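Last updated: 2020-06-27

By the Verkasdale staff writer

The sorting room at Dustuso's returns center in Verkasdale used to run on 2 long tables and whoever was on shift. The company takes back mixed household goods from online sellers, checks them, and sends them out again in small lots. Since February, part of that work has gone to a pair of robot arms supplied by Zornmont. The floor supervisor, who has been with the company since it opened, agreed to talk about what the arms do and what her people do now. She asked that we leave her name out, and the same goes for her crew.

"Most of what comes in is small stuff," she said. "Scissors, tape, clothespins, tins. It comes in a heap, and the job is to get it out of the heap and into the right tray. That's it. You do that for eight hours and your wrists know about it."

The arms handle a little over half of the small items now. On a good shift that comes to 1,000 pieces. The best day so far was 3,353 across all shifts, a number someone wrote on the whiteboard and left up. She said the bad days matter more to her. In the first week, the arms managed 300 pieces on one shift and the crew stayed late to clear the rest.

The trouble was mostly with things that don't hold their shape. Boxes went well from the start. Cords, foil and soft packets did not. "It would go for the packet, miss, go again, miss again," she said. "A person just pinches the corner and moves on."

That is where the new work came from. Several of her sorters now spend part of the week doing the picking themselves with hand-held grippers, so the system has human examples to learn from. Some of it is done at the center and some of it at home, wherever a person has room to put a tray down. They are paid the same hourly rate as on the floor. She had expected the younger workers to sign up first, but the first to ask was a woman near retirement whose back had been bothering her.

I asked one of the sorters whether it felt strange to be teaching a machine his own job. He thought about it for a while. "A little. But I don't miss the heavy shifts. My question is what happens when it's learned enough."

The supervisor has asked the same thing. Cabral, the agency that fills the temporary positions, sent fewer people this spring, and she does not expect that to change. The permanent staff has stayed the same size. Management has promised no layoffs through the end of the year and has not said anything about the year after. "I tell them what I've been told," she said. "I don't tell them more than that."

Training for the grippers takes a morning. The hard part is slowing down. Good sorters grab two things at once and slide a third out of the way with the side of the hand, and with a gripper you have two fingers and have to decide what goes first. One sorter said she dreams about scissors.

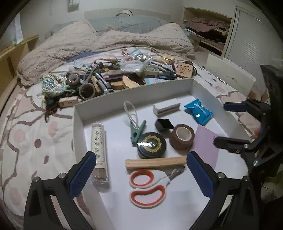
The next change is planned for the packing line, and the supervisor wants her crew asked about it before the equipment is ordered. Last time they found out when the crates arrived. She has put the request in writing and is waiting for an answer.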